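Notes on wrist-view demonstrations, part 2

May 2023

Last time I wrote about mounting and latency. Since then I have recorded 295 demonstrations of the same short task, half by pushing the arm around by hand and half by remote control from the desk, and the two sets do not behave the same way in training.

The task is dull on purpose. Approach an object, line up, close, lift, put it down again. I use the Kanaujia controller in gravity compensation mode for the hand-guided set and the Cavar leader arm for the remote set. Both write joint positions, gripper width and the wrist video to the same log format, so the learning code cannot tell them apart unless I tell it.

Hand guiding is faster. It also puts my forearm next to the gripper, and the torque readings include whatever I was doing with my thumb. I drop the torque channel for those runs. Remote control gives clean torque and a clean view, but I overshoot more, and I pause while I work out the depth. The pauses are a real problem. A policy trained on them learns to pause, and sometimes it never stops pausing. I now trim any stretch where the commanded motion stays under a threshold, except right before the gripper closes, where the pause carries information.
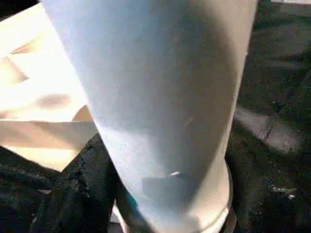
The wrist view has one weakness I underestimated. At close range a smooth, pale surface fills so much of the picture that there is very little left to track. Shading and the odd highlight still vary with the angle, but both also vary with the lamp. A model that leans on the highlight does well until the lamp moves. I tested this by shifting the lamp between recording blocks and keeping everything else as it was, and the success rate on pale, smooth objects dropped to 68 percent. Darker, rougher objects barely changed.

Two things helped. The first was adding the last few frames as input, so the model has some memory of the approach from farther out. The second was moving the lamp on purpose while recording — not a lot, a hand's width each way. I had been treating constant lighting as good practice, a habit left over from calibration work at Sesstead, and for this it was the wrong habit.

After trimming, the remote set comes to 3037 seconds of motion. The hand-guided set is shorter and I have not finished checking its timestamps. There is a drift between the camera clock and the controller clock that only shows up in long sessions.

Next is a mixed training run with both sets, weighted toward remote control for the final approach. The log converter is on the Arkcombe page, and it still expects the old gripper width units, so divide before you load anything.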